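Storing sweaters in plastic bins over the summer
Posted by Corina Bachmann, May 9, 2020

I want to put our wool sweaters away until fall. Can they go in clear bins in the attic?

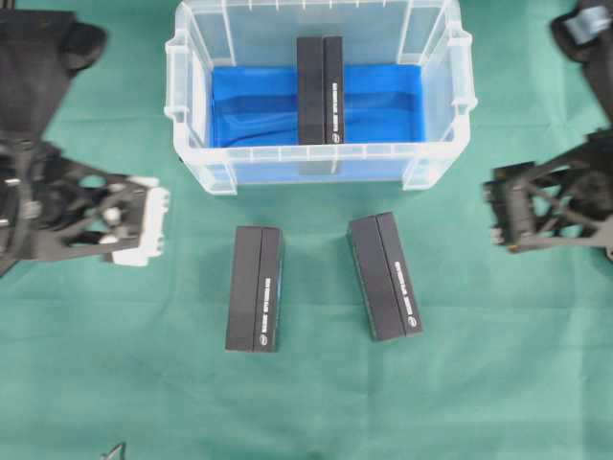

It gets hot up there and I don't want them to smell musty.

Gion Riedl
Wash them first. Moths go for sweat and food stains. I'd skip the attic and use a closet shelf.
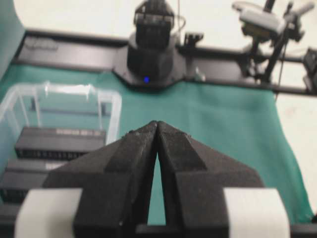 Let everything dry for a full day before you put the lid on. I keep mine folded, heaviest at the bottom, and air them out once in July.

Theresia Hollenstein
Attic was fine for us for 3 years. Cedar blocks help a little, sand them when the smell fades.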